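Busy board, second attempt

February 8, 2023

The first board I made was a piece of shelf with a bolt latch and a light switch screwed to it. My nephew liked it for two weeks and then used it as a ramp. Since September I've been collecting parts for a better one, and I've been looking at other people's boards to see how they lay things out.

What I want this time is fewer things, spaced further apart. The old one had a hinge right next to the switch, and he pinched a finger in it. Sheldon Charbonneau, who I used to share a garage with in Sanddale, told me to draw everything full size on cardboard first and poke at it for a day before drilling. I did that last weekend. I moved the buttons twice and the latch once, and I dropped the zipper.

Buttons are the part I care most about. I like four round ones in different colors, grouped close together in a diamond so one hand covers the whole set. Domed caps feel better than flat ones. The flat ones I bought came out level with the wood and you can't find them without looking.

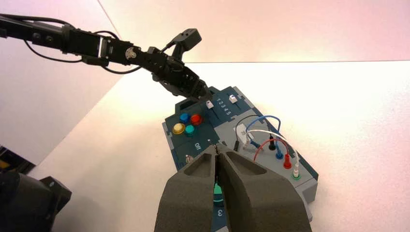 Sliders are harder. The cheap ones I tried stick halfway, and the knobs pull off if you yank them, so for a small kid they have to be glued. I'm putting two along the top edge, away from the buttons. I cut the slots too wide on the cardboard and will go narrower on the real thing.

For color I'm going dark. White paint on the old board showed every fingerprint by the second day. A dark top with big white numbers is easy to read and I can touch up the numbers with a paint pen. Jocelyn thinks numbers are pointless for a two-year-old — she may be right, but he'll be three before I finish.

The plywood is cut to 57 by 37 centimeters, no good reason, it was the offcut I had. Sanding is done on one side. I still need 14 short screws, a better drill bit for the button holes, and something to cover the back so the wires for the light aren't hanging out. If anyone has used thin felt for that, let me know whether it held up.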